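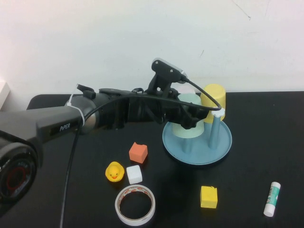
Ticket 2749
Subject: Gripper comparison on the PiPER arm, cup slips during lift from rack
Opened by: Danang Oei
Assigned to: Darren Tunstall
Component: gripper / wrist camera / controller
Status: open, waiting for parts

Danang Oei, 2026-04-07

Hello Darren,

I am continuing the comparison of the Turka fingers and the Ultov fingers which we started in February. The task is the same for both: take one cup from the blue rack, lift it, and put it down on the free part of the table. The cups hang upside down on the posts, so the gripper must come from the side and then go straight up until the cup is free of the post.

With the Turka fingers I did 15 attempts on the mint-green cup. In 5 of them the cup turned in the fingers during the lift and the rim touched the post. In the other attempts the lift was good. I have not yet started the same series with the Ultov fingers, because I would like to understand this problem first. Otherwise I am afraid we will compare two wrong settings.

What I checked already:
Finger screws are tight on both sides.
Closing force is the same value as in the February test.
The rack did not move between attempts, I put tape marks under it and compared.
Controller is the Nkosi unit, same settings file as before.

The log shows that the fingers report "closed" before the force has reached the target. I do not know if this is normal for this controller.

Darren Tunstall

Thanks, clear report. Two questions.

1. Is the approach height the same on every attempt, or is it coming from the wrist camera?
2. In your picture the camera cable goes out in front of the cups and bends back near the top of the empty post. Has it ever caught on the flower cap? If the cable pulls on the camera bracket while the arm goes up, your view of the cup will shift and so might the grasp.

On the early "closed" message, I've seen it with the Nkosi when the position tolerance is too wide. Default is 7 on our bench. Check what yours is.

Danang Oei

Answers:

1. The height comes from the wrist camera. It is calculated one time, before the approach, and not corrected after.

2. I watched for this during three slow lifts. The cable touched the cap once, and I could see the camera image shake a little at this moment. The cup did not turn in this attempt, so I can not say that it is the cause. But I agree that the cable is not in a good place. The white cable tie is only at the end of the upper link, and after the tie the cable has a lot of freedom.

The tolerance in my file is 15. I did not change it myself, so it was probably like this in February also. I will look at the old backup.

Darren Tunstall

That's more than double ours. Please change one thing at a time:

a) Tolerance to 7, cable left as it is. Repeat the series on the green cup.
b) Then re-route the cable along the forearm with a second tie close to the wrist camera. Leave enough slack for full wrist rotation, and turn the joint by hand with power off before you tighten it.
c) Only then the Ultov fingers.

Also, could you clear the front of the table before the next series? The duck, the blocks, the tape roll and the glue stick are for the sorting task, and I'd like the put-down area the same each time.

Danang Oei

Step a) is finished. With tolerance 7 I did again 15 attempts and the cup did not turn in any of them. The "closed" message now comes after the force target. The put-down is a little slower, which I think is acceptable.

The small objects are back in their box.

Backup from February is found — the value was 15 there too. This means the February results for the Turka fingers are not fair to them, and I propose to mark them as not valid in the comparison sheet. Please confirm before I edit it.

For step b) I have no short cable ties left. I ordered them together with the spare Vondis connector.

Darren Tunstall

Confirmed, mark them as not valid but keep the raw logs. Setting the ticket to waiting for parts. Leave the yellow cup out of the series until the cable is moved, it's right behind it.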